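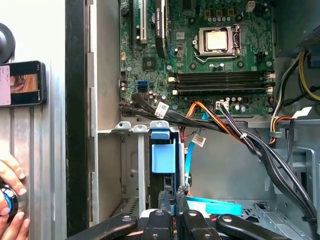 Skurnudville will start taking old computers, printers and other electronics at the town transfer station in April, ending a long stretch in which residents had to drive to Gralta or pay for a private pickup.

The town council approved the service this week under a contract with Sorkach, a recycling firm that already handles scrap metal for Gralta. Desktop computers, laptops, keyboards, phones, routers and cables will be free to drop off. Televisions and monitors will cost $10 each.

"People have had these things in the basement for years," said Maeve Brophy, the town's public works director. "They know they can't go in the regular trash, and the drive to Gralta was enough to put most of them off."

A mail survey sent out last fall drew 1,491 replies. Most of those who answered said they were holding on to at least one electronic item they no longer used, and old desktop computers were named more often than anything else. Worries about personal data were the most common reason given for keeping them, ahead of cost and distance.

Under the contract, Sorkach will either wipe or shred every hard drive it receives. Residents who want a written record can ask for one at the gate and will get it by mail, said Dinesh Matubbar, a manager at the firm. People may also take out the drive themselves and bring the rest of the machine in without it.

Batteries remain a sticking point. Loose lithium batteries won't be accepted with other electronics and must be handed to the attendant separately – a rule the town added after a small fire in a trash truck last summer. No one was hurt in that fire, but the load had to be dumped in a parking lot and hosed down.

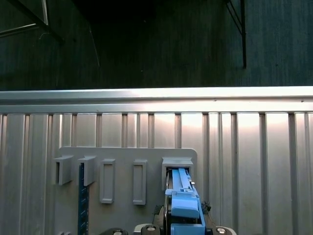 Can small businesses use the new service?
Businesses with an address in Skurnudville can bring in up to 200 pounds of electronics a month at no charge. Anything over that has to be arranged directly with Sorkach, and the business pays for the pickup.

Council member Eamon Scanlon cast the only vote against the contract. He said he supported the idea but objected to the monitor fee, which he expects will lead to more dumping along Lumbao Road.

"We already pull screens out of that ditch every spring," Scanlon said. "I'd like to see the fee dropped for the first year and then take another look."

Brophy said the fee covers the cost of handling the glass in older screens and would be reviewed in the fall. The town pays Sorkach $300 for each load hauled away, and the money will come out of the existing trash budget.

Working equipment may get a second life. Melur Nugroho runs a computer class at the public library and has asked the town to set aside laptops that still start up, along with memory and power cords. The council didn't vote on that request, which will come back at its next meeting.

Electronics can be dropped off whenever the transfer station is open. The gate opens at 8 a.m. and the last car is let in at 3:30 p.m. A town sticker is required, and stickers are sold at the clerk's office. Residents who can't get to the station can call public works to ask about a curbside pickup planned for later in the year.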